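Choosing Table Linens for a Small Dining Room

Posted 22 Apr 2026 by Latrice Castellanos

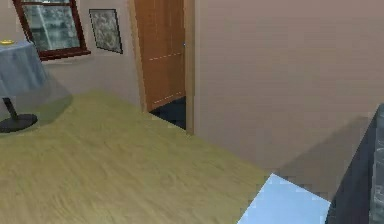

Measuring the Drop

Readers have written to request guidance on tablecloth sizes. For daily meals, a drop of eight to ten inches is suitable. A full-length cloth should be reserved for formal dinners, as guests tend to catch it with their shoes.

Washing and Storage

New cotton should be washed once before it is hemmed. My own cloth, purchased in February, lost nearly two inches in the first wash and had to be let out again. Linens should be stored rolled, as folded cloths hold their creases.

Correction

The previous entry gave the width of the Dovetti cloth as 190 centimeters. The correct width is 232 centimeters. I thank Ruaridh MacAulay for bringing the error to my attention.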